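How to Budget for a Two-Arm Garment Handling Cell
Bindard Workshop Guides
Updated 15/02/2024

This guide covers the planning and purchase of a small two-arm cell for handling clothes: picking, spreading, hanging and sorting. It assumes you already have a room, a bench-height supply of power and one person who can wire a connector. It does not cover software.

Before you start

Write down the garments the cell has to handle. Waistbands, hangers and rails set the reach you need, and reach sets the price of the arms. Measure the widest item laid flat, then with both top corners pulled tight. Use the second number.

Step 1. Split the budget into four lines

Use one line each for arms, end effectors, enclosure and consumables. Do not fold the enclosure into the arms line. Suppliers quote it separately and the lead times are different. On our last build the arms were ordered in July and the wall panels came after them, so the arms sat in their boxes.

Step 2. Price the arms as a pair

Ask for a quote on two matching units with the same firmware and the same cable set. Clusley and Jillden both quote this way if you ask. Check whether the mounting beam is included. In our quote it was a separate item at $389, plus bolts.

Step 3. Plan the grippers and wrist hardware

Cloth needs a grip that closes fully on a thin edge. Ask for the minimum closing gap in writing. Budget for one spare set of fingers per arm at the start, and keep any brackets that bolt to the gripper on the same order so the hole patterns match.

Add cable to this line. Measure along the arm with every joint at its worst position, from the wrist to the base, and leave a service loop at both ends. Clips are cheap, but count the links and order enough for both arms. A cable that hangs free will end up in the garment.

Step 4. Lay out the work area

Mark the tabletop in tape before you buy the enclosure. You need a clear zone between the arms, a place to set garments down, and a rail within reach of at least one arm. Put the rail at the back or to one side. Check the path from the clear zone to the rail with a garment held up, as hanging cloth takes more room than the gripper does. 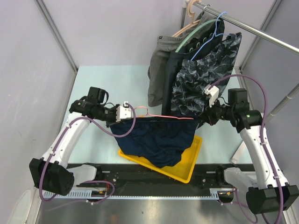 Both arms holding a navy garment by its upper corners, with the clothes rail at the upper right.

Pick a tabletop color that contrasts with most of your stock. Ours is pale, and white items are harder to pick out on it. If half your garments are light, price a second top in a dark finish now.

Step 5. Buy the fixtures

Rail, posts, connectors, tray and hangers go under consumables. Total for ours, including 90 hangers in mixed colors: $1,121. Buy more than one hanger style. Hook thickness varies a good deal between makers, and a program tuned on thin hooks may miss the rail with thick ones. Ansari sells mixed lots.

Include test garments in the same line. Elastic waists, drawstring eyelets and printed fabric all behave differently, and borrowed clothes have to go back.

Step 6. Set aside service money

Plan on replacing finger pads and cables first. We carry 3 spare cables per cell. Put the cost of one wrist joint in reserve for the first year, and confirm the supplier will sell a joint by itself. Some sell only the complete arm.

Check before you sign

Mounting beam included or quoted separately
Arm reach measured against the widest stretched garment
Cable length measured at full extension
Enclosure delivery date earlier than the arm delivery date
Spare joints sold singly
Return terms on opened grippers

Send the quote back if any of these is missing. Revised quotes from Clusley keep the original price for the listed parts, so ask for the changes in one message.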